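Folding robot takes a timeout at Plurkis

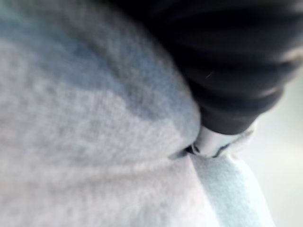

Gray fleece up close, from the wrist camera.

So our folding arm had a bad morning in June! I run the night-to-day handover at the Plurkis laundry, and at 31 pieces into the fleece batch the thing just wouldn't let go. The gripper stayed shut, the arm kept pulling, and the force limit that should have stopped it never tripped (yikes). Impi Aaltonen hit the stop button and no one got hurt.

Vovorex, who look after the arm, traced it to error 3123, a force sensor that had drifted. They're sending a new one. Until then we're folding by hand, all 1085 blankets of the Hillico order, and the cell stays locked. If you see its gate open, please come find me or Impi.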